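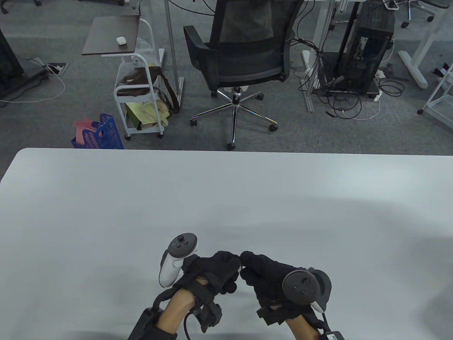 plirk_dan wrote:
same fault on ours, arm keeps going a beat after you let go of the grip. Thought it was the wifi. Swapped to ethernet, no change.

Boment_ops (OP) wrote:
ok so not just me. Left arm only, fault 344 in the log, then the follower drifts and clips whatever is near. Bent a finger on Monday's run. Firmware is from February.

zilton7 wrote:
344 is tracking lost. Controllers too close together, the rings block each other. Keep your hands apart, done.

Boment_ops (OP) wrote:
can't keep them apart, its small part work. Both hands have to meet or theres no task 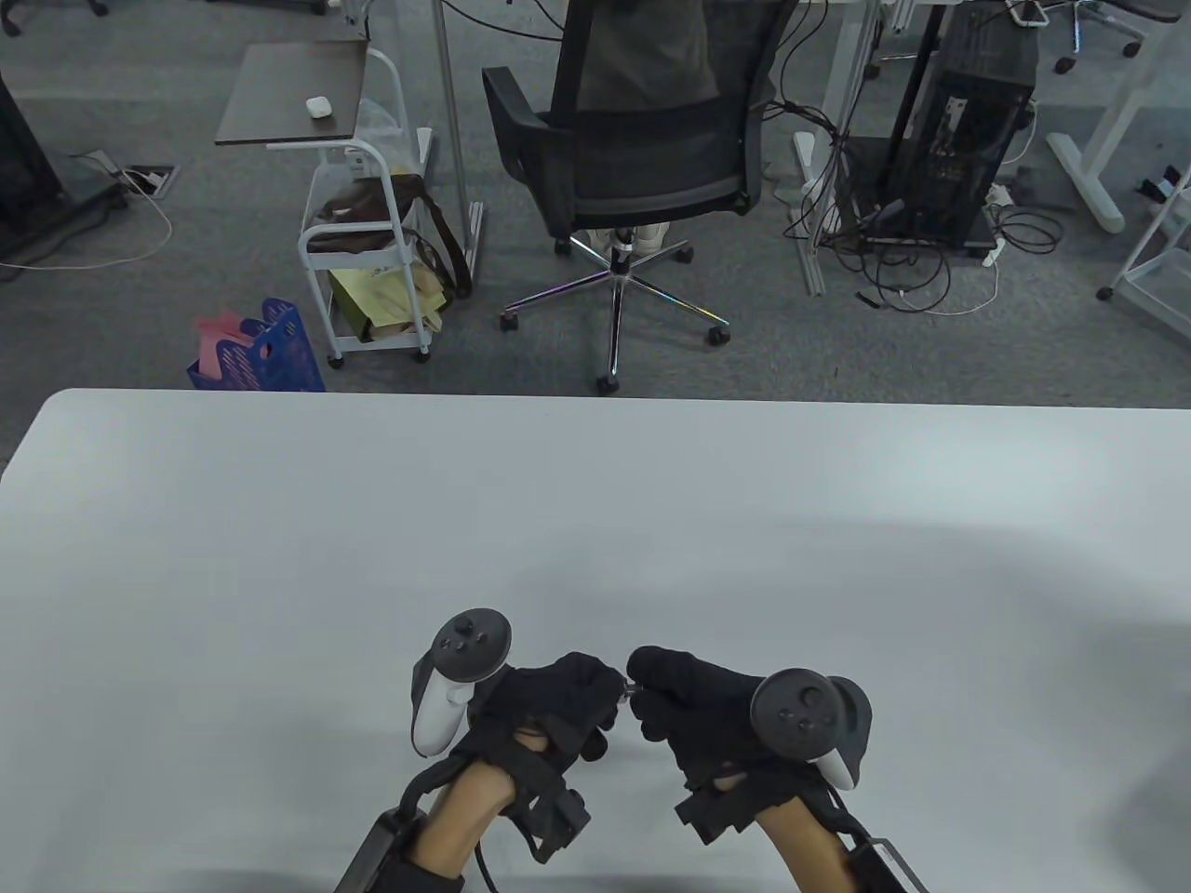 fingertip grip on the small metal piece, both controllers in hand

zilton7 wrote:
yeah thats tight. Still say occlusion.

plirk_dan wrote:
disagree. Occlusion should freeze the arm, not let it coast. Lost tracking = stop. If it keeps moving thats a safety bug, don't work around it

Ibrahim wrote:
with dan on this. Check the hold timeout in the config. Ours shipped at 2,000 ms, so the arm can run on the last velocity for up to 3 seconds with the ramp down. Way too long.

Boment_ops (OP) wrote:
mine says 1,260. Setting it to zero and dropping teh speed cap. E-stop stays next to me till Plirkodska answers the ticket

zilton7 wrote:
zero will make it stutter every time your hands cross, fyi

Boment_ops (OP) wrote:
fine, ill take stutter over another bent finger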